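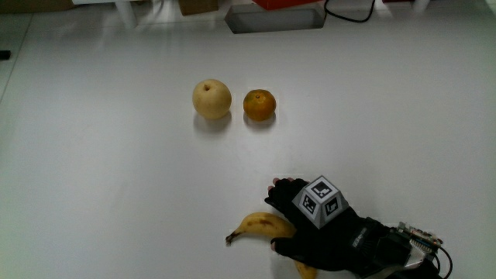 Keeping Fruit: Does Splitting It Up Help?

The old rule says bananas must live apart from everything else. I tried it for 9 days in October and I'm not convinced.

Pears – sure, keep them away from a banana if you want them firm. Press near the stem to check.

Mandarins didn't seem to care who their neighbors were.

Brown patches on the peel? Open it before you toss it. The inside is often fine.

Skip the banana hooks and "fresh" bags. A plate works.

Updated 2/7/18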